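**Ticket 2168 – ward boundary lookup giving the wrong councillor (Drultolley site)**

Status: open, waiting on Nimetex

Jun 1, 2021

Hi again, me with the electoral map thing. I've been going back and forth with this since breakfast so I'll just write down everything I tried and you can pick out the useful bits.

The problem: when a resident types their address into the "Who's my councillor?" box, anybody on the north side of Gornov Road gets told they're in Tuhiwai Ward. They're not, they moved to Harbour Ward in the redistribution. I've had 5 emails so far, one of them quite cross (fair enough, he'd rung the wrong councillor's office about his bins and then about the rates).

What I've tried:

- Cleared the site cache, twice. No change.
- Re-uploaded the new boundary file. It says 2000 rows imported, but the file has 2168 in it. I don't know if that's a limit on your end or if it's choking on something.
- Split the file in two, 1098 rows in the first half and the rest in the second. The first half went in fine, then the second half overwrote it – so for ten minutes half the shire had no ward at all! Put the old one back.
- Tried it on my phone, on the laptop, and in a private window. Same wrong answer on all three.

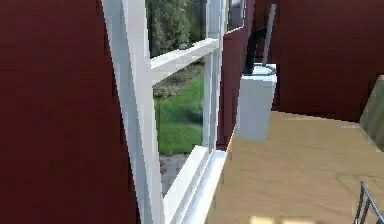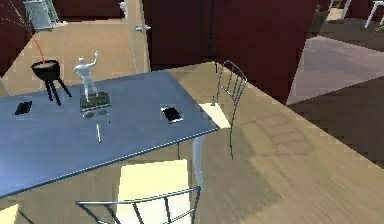

*Attachments: white sash window with trees outside; table with small white figurine.*

One more thing I noticed after lunch. If you type the postcode with no street number, you get the right ward. Put the number in and it goes back to the old one. So maybe the street-level table is separate from the postcode one, and I've only been updating the postcodes? I can't see a second table anywhere in my login, but I've only got editor access.

Could someone at Nimetex please:

1. Check whether there's a row limit on imports
2. Tell me if I can add to the table without wiping what's there
3. Look at the street-level data for Gornov Road

Nominations open in September and I'd really like this sorted well before then. For now I've put a note above the search box asking people to ring the office if they're on Gornov Road, and the phone's been going a bit.

Happy to send the boundary file over again, or jump on a call – mornings are best.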